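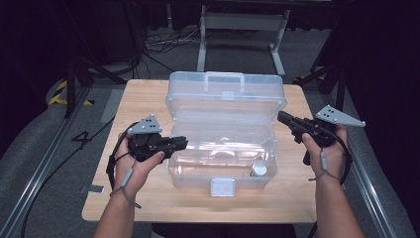
Can a machine tidy a room by itself yet?

Only in part. A trained arm can put a familiar object into an open box on a clear table, most of the time, if the box is one it has met before. It can't be sent into a living room and left to get on with it. Lids, latches and soft things are where it slows down or stops, and a person still has to be close by.

Section 4: Teaching the put-away task

This section covers recording and running the put-away task on the Avevetti bench set. You should have finished Section 3 (levelling and power) first. If the status light is still amber, go back to 3.6.

4.1 Preparing the box

1. Choose a box with a hinged lid and a rim the jaws can reach over. See-through boxes may be used, but they need more recordings than solid ones. The software has trouble telling the near wall from the far wall.
2. Put the box on the table with the latch side towards you.
3. Open the lid fully and check that it stays open when you let go. If it drops, use another box. Do not tape it.
4. Remove anything you don't want the arm to learn to pick up.

Note: Lids that lift right off are not supported in this release. The Drunduvix add-on handles some of them, with mixed results.

4.2 Recording by hand

1. Fasten both wrist straps before you pick up the grippers.
2. Run each cable down its own side of the table. Crossed cables pull on the wrist and spoil the recording.
3. Hold the grippers still over the table until you hear two short tones.
4. Carry out the task at an ordinary pace. Very slow recordings teach the arm to hesitate.
5. Return to the starting position and squeeze both triggers together to save.
6. Move the box a little and repeat.

Plan on 53 good recordings for one box and one kind of object. Soft items such as socks and dusters need far more, and we don't advise starting with them.

Caution: Keep fingers clear of the hinge when closing a lid with the grippers. You can't feel resistance through the jaws as you would with your hand.

Caution: Stop if your wrists ache. Tired recordings are poor recordings and will have to be deleted anyway.

4.3 Handing over to the arm

1. Hang up both grippers and unplug them.
2. Clear the floor inside the rails.
3. Load the recordings and wait for training to finish. This is best left overnight.
4. Set the speed to Low.
5. Press Start and stand where you can reach the stop button.

4.4 What to expect

Putting a rigid object into an open box is the most dependable part of the job. During our bench trials at Skoseo the arm was given 827 attempts with boxes it had been trained on, and almost all of the failures came at the lid or the latch. Small latches are the worst. The jaws often push the tab aside and then carry on as though it had been fastened.

The arm does not know when a box is full. It will keep pressing items in until the force limit trips (error 22). Clear the box by hand, press Reset and start again from 4.3, step 4.

Changing the room lighting, or moving the table nearer a window, can undo a good result. Record a few more passes under the new conditions before you blame the arm.

For the same reasons we don't recommend the set for unattended packing on a shop floor. The Watkins feeder tray removes most of the guesswork about where objects lie and is a better choice for that work.

Next: Section 5, Stacking and unstacking

Comments (4)

benchmonkey: Error 22 also comes up if the jaw pads are worn. Took me a whole afternoon to find. Could you add it to 4.4?

Tilly_R: How does it do with kitchen drawers? I don't need boxes put away, I need cutlery put away.

Avevetti Support: Drawers aren't covered in this release. Loose cutlery is difficult because the pieces overlap. Pad wear will go into the April revision, thanks.

old_lathe: Swapped a clear box for a solid blue one and got there with half the recordings. Would start with solid if I were doing it again.

Related pages
Section 3: Levelling and power
Section 5: Stacking and unstacking
Replacing jaw pads
Fitting the Watkins feeder tray
Full list of error numbers

Contact support | © Avevetti | Back to top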